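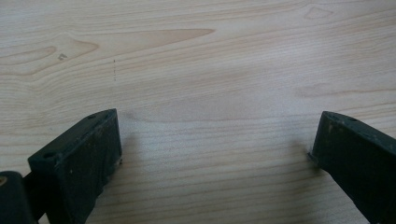
Gripper, week nine. The fingers are on and they open. Closing is a matter for next weekend, or possibly December.

Version one was a bought kit from Pellent with a manual of 248 pages, three of which covered assembly. Version two is mine, so there is no manual and I still can't find the right page.

Main change: chunkier fingers. The old ones were slim and elegant and bent whenever they met a tin of tomatoes. These have the elegance of a doorstop. I'm very fond of them.

Graciela Cáceres has the bench next to mine at the Bostlow workshop and asked what it will pick up when it's finished. I said all sorts. She asked me to name one. I went to make tea.

Trouble so far: the left finger moves a shade before the right, so whatever you're grabbing gets a shove first. Fine for a sponge. Less fine for an egg – we're down to the last of the box.

Leandro says the linkage has slop in it and wants new pins. I say it's software. I've now spent two evenings on the software and ordered the pins.

Cycle test last night: 603 open-and-shuts before a screw worked itself out and rolled under the lathe. Target is 2,000. The screw is still under the lathe.

Threadlock on tonight, pins on Tuesday if the post behaves. After that, tomatoes again. If anyone has a cheap source of short M3 screws, I'd like a bag of them and possibly a magnet on a stick.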